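6 Recording a shelf-facing task by demonstration

This section covers tasks in which the operator shows the Purkasik how goods are to be lined up on a retail shelf. For pallet and tote work, see section 5. Recording by remote control with the Pernier handset is described from 6.3 onwards.

6.1 Before you start

The arm controller must be running release 1509 or later. Demonstrations saved under an older release will load, but the grip timings are lost and the task has to be recorded again.

You will need:
Head unit, charged and paired
Calibration card
Pernier handset (remote control only)
A fully stocked shelf section, with the goods the robot will handle on site

CAUTION: Set the arm to HOLD before anyone reaches into the work area. The amber lamp on the base must be steady. A flashing lamp means the joints are still live.

6.2 Showing the task by hand

1. Put on the head unit and tighten the rear strap until the camera no longer shifts when you nod.

2. Stand square to the shelf. Hold the calibration card flat against the back panel for 6 seconds, until the tone sounds.

3. Remove the card. Open Tasks > New > Hand and enter a task name. Names may have up to 20 characters. Do not use spaces.

4. Press REC and keep both hands out of view until the counter starts.

5. Reach for the first item. Take tubes by the crimped end, and boxes by the two narrow sides. The software works out the grip point from the last position of the fingers before the item moves, so pause briefly once your hand has closed.

6. Move the item at an even pace and set it down on its cap. Open the hand fully before you draw it back.

7. Use the free hand only to steady neighbouring items. Keep it open while doing so. A closed hand is read as a second grip and splits the recording in two.

8. Carry on until the row is straight, then lower both hands and press REC again.

Note: Tubes standing one behind another hide each other from the head camera. Lean slightly to one side at the start of each row so that the ones at the back are picked up at least once.
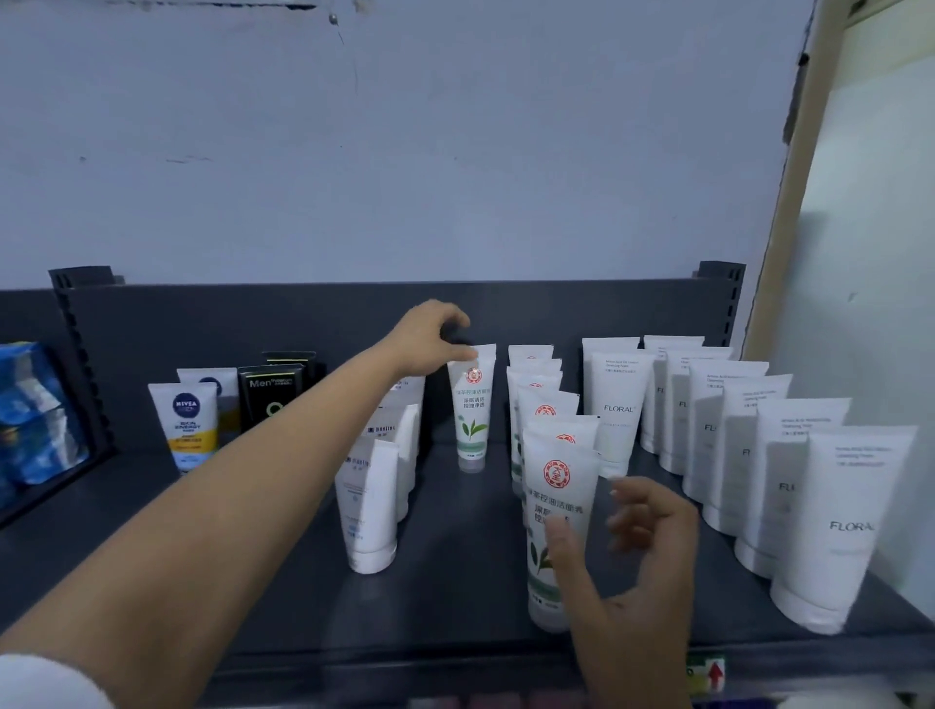 Note: Where several brands share a shelf, record each brand as a separate task and join them later under Tasks > Chain. A single recording that crosses brands is accepted, but it cannot be edited row by row.

Note: Long sleeves should be pushed back clear of the wrist. If the hand outline in the preview turns grey, tracking has been lost and the step must be repeated.

6.3 Correcting a step by remote control

1. Clear the work area and release HOLD.

2. Switch on the handset and select the task. The step list appears on the left of the display.

3. Highlight the faulty step and press TAKE OVER. The arm moves to the start of that step at low speed.

4. Guide the gripper with the right stick. The trigger closes the fingers and the thumb wheel sets the force. For soft tubes, do not go above 37 on the force scale.

5. Press KEEP to replace the step, or BACK to leave the original unchanged.

CAUTION: Never press TAKE OVER while another person is within reach of the arm. The handset does not check the light curtain.

6.4 Saving and checking

Save to the base unit first, then copy to the Cordier server. Run the task once at low speed with an observer at the stop button. If the arm misses the same item twice, delete that step and record it again by hand.

Faults that remain after a second recording should be reported to Imelda Barredo at the Farncombe office, quoting the task name and the controller release.

Section 6 revised 7/25/19, J. Camargo. Replaces all earlier loose sheets.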